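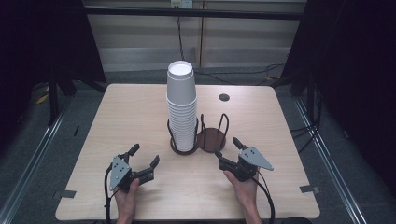
1/ The cup corner, part one

Many of you asked me how I keep paper cups for a big group without the cups falling everywhere. So I will write this in small pieces between my other work today. It is a long thread about a small thing. Please have patience with my English.

2/ The holder

It is a double cup caddy in dark brown wire. Two places, joined side by side. One place has the tall stack of white cups, the other one is empty for the moment. I like that the wire is open, so I see from the door if we are low on cups.

3/ Where I got it

Friday, July 4, 2025, I was at the Saltholm market with my neighbor Augustina Osei. She was looking for a lamp and I was looking for nothing. The seller had a box of kitchen wire things and this was on the bottom. I paid too much, I think. Augustina says I paid the right price.

4/ Why I needed it

We have a reading and language evening at Helwood, in the community building. People come after work and they want tea first and grammar second. Before, the cups were in their plastic sleeve, lying on the side. Every person who took one cup pulled out four. The rest rolled on the floor and then went in the trash, and this made me sad every week.

5/ Mouth up or mouth down?

This is the big discussion in our group. I put the cups with the mouth up. Perihan Ertürk puts them with the mouth down, because of dust. She is right about dust. But with the mouth down, people press on the bottoms and turn the cup in the air, and they touch the inside with the thumb. I have watched this many times.

6/ My compromise with Perihan

Mouth up, but the first cup on top is never used. It stays there as a lid for the others. When the evening is finished I throw it out or I use it for pencils. Perihan accepted this after two weeks of thinking.

7/ How high?

The stack I like is tall, well above the wire. It looks brave. If you have small children near the table, please make it lower. A paper cup stack is very light and a sleeve of a coat is enough to take it down. I learned this from my own coat.

8/ How to load it

Do not put the cups in one by one, it takes forever. I take the whole sleeve, cut only the end where the bottoms are, and put this end down between the loops. Then I hold the wire with one hand and pull the plastic up slowly with the other hand. The cups stay. The first time I pulled fast and I had cups in my hair.

9/ Do not push down

This is maybe the most important one. When you push the stack, the cups go tight inside each other, and then the guests cannot separate them. They pull, the paper bends, they take two. Just let the cups sit with their own weight.

10/ If they are already tight

Take the stack out, hold it loosely and roll it between your hands, like you make a snake from dough. After this they come apart more easily. My aunt did this with baking paper forms and I copied it from her.

11/ The second place

For a long time I did not know what to do with the empty side. I tried:
- sugar sticks (they fall out between the wires)
- small spoons (same problem)
- napkins, rolled (nice, but people think it is decoration and do not take them)
- lids (good, if your lids are the right size)

Now I mostly keep it for a second stack when we have a big evening, and empty on normal evenings.

12/ A tip for the sugar

Catinca Dobre wrote to me that she puts a glass inside the wire place and the sugar sticks in the glass. So simple. I felt a little stupid, but thank you Catinca.

13/ The table

Also a question that comes often: which table. I prefer light wood with round corners. Light wood because I see the tea drops and clean them before they dry. Round corners because people walk around the tea table in a hurry, with a bag on the shoulder, and a sharp corner always finds somebody.

14/ Where to put it on the table

Near the middle, a little to one side. Not on the edge! On the edge somebody will push it with the elbow. And if everything is exactly in the middle, the people in the back must reach over the hot water. So: cups a little left, hot water to the right, tea bags between.

15/ The order

Cup, tea bag, water, sugar, milk, spoon. In this order from left to right. When I put the spoons first, everybody walked with a spoon and no cup. I write it here like a joke, but it made a line to the door.

16/ How many cups

I had 16 people registered last time. I put double, and it was a good decision. People put down the cup, talk, and then do not know which one is theirs. A pencil next to the cups helps (write your name!) but only half of the people do it.

17/ Buying the cups

I buy packs of 100. There are bigger boxes, cheaper for one cup, but our cupboard has a pipe inside and paper does not like a damp cupboard. The cups become soft and they smell like cardboard. Small packs, closed well, on a high shelf.

18/ "Why not real mugs?"

Ertuğrul Dursun asks me this each month and he is correct. We have no dishwasher in the building, only a small sink with cold water. For the small group I bring mugs from home in a basket. For the big evening I cannot carry so many. If somebody in Helwood has a dishwasher to give away, write to me.

19/ Bring your own

Since September we will try it like this: if you bring your own mug, you choose the first cookie. Sorry, I mean from September, I always make this mistake. Ertuğrul made the rule and he also bakes the cookies, so he has the power.

20/ Cleaning the wire

Wire collects sticky dust in the places where the loops meet the base. I use an old toothbrush, warm water, a drop of dish soap. Then a towel right away - do not leave it wet on the sink, or you get rust spots. Mine has a base in the brown color also, and there I only wipe with a cloth.

21/ Felt under the feet

I bought small felt circles, the kind for chairs, and cut them in half. I put them under the holder so it does not scratch. It also slides less than I was afraid of. On a very smooth table, use rubber dots.

22/ Transport

I carry it to the building without cups, in a cloth bag, upside down. If you carry it with the cups inside, put a rubber band from one wire loop to the other, over the top. It looks ugly and works well.

23/ Question from Xuelian Yin: does it also hold glass cups?

I would not do it. Glasses in a stack get stuck and then they break when you turn them. Wire is hard too. For glasses I use a tray with a kitchen towel.

24/ Question from two people: can I use it for ice cream cups?

Try one cup before you buy! The cup must go down easily between the loops but not lean to the side. If it leans, you can fold a strip of cardboard and put it inside the wire. I did this one summer with smaller cups and it was okay.

25/ Question: does it not look like an office?

A little, yes. I tied a green ribbon on the wire for the New Year party and everybody said how elegant. It was ribbon from a cake box.

26/ What I still did not solve

The used cups. People leave them on window sills, on chairs, one time in the plant. I put a box with a sign "cups here" and they put banana skins in it. If you have a good solution for this, please answer under this post - I read all of them, even if I am slow.

27/ Next time I will write about the tea bags and my big mistake with the peppermint, which made the whole cupboard taste the same. Good evening to all, and Perihan, I saw your comment about the dust.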